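Navelora Wash and Fold: Frequently Asked Questions

How do I book a pickup?
Call the shop on McKinnon Street or use the form on this site. Orders placed before 11 a.m. are picked up the same afternoon. Later orders go on the next morning's run.

Is there a minimum order?
Yes, 20 pounds. Smaller loads are welcome but are charged at the minimum.
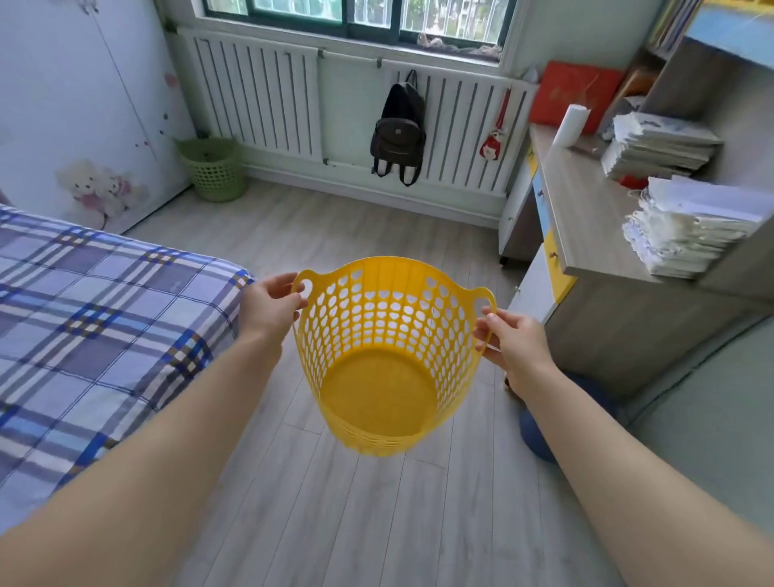
Do I need to sort my clothes?
No. We separate lights and darks at the shop. Please keep anything that needs cold water in its own bag with a note on it.

What should I leave out?
Leather, silk, wool coats and anything with oil or paint on it. Check pockets too. We return coins and keys when we find them, but we can't pay for damage from pens.

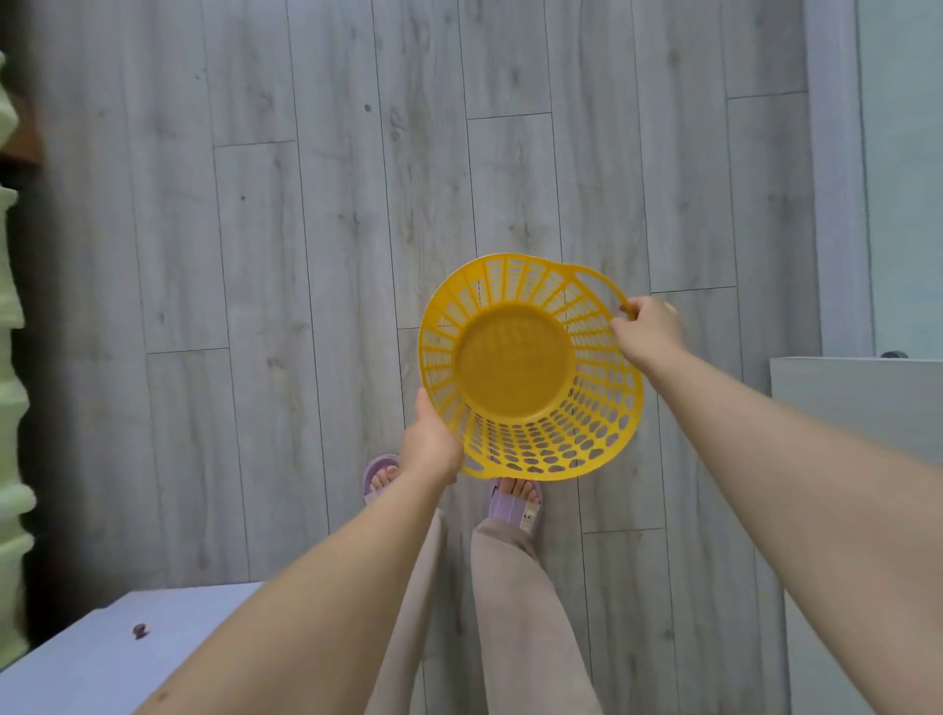 Which detergent do you use?
An unscented liquid. You can ask for scented, or send your own bottle along with the order. Fabric softener is only added on request.

Do you wash comforters?
Yes, up to king size. They are priced per piece and take one extra day. Pillows are the same.

How are clothes returned?
Folded and wrapped in paper. Shirts can go on hangers if you send the hangers.
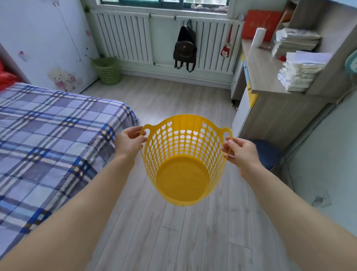
Something is missing from my order. What now?
Call extension 108 and ask for Reijo Lahtinen. Have your ticket number ready. Unclaimed items are kept until the end of the following month.

Can I pause a weekly pickup?
Yes, for as long as you like. Let us know the evening before.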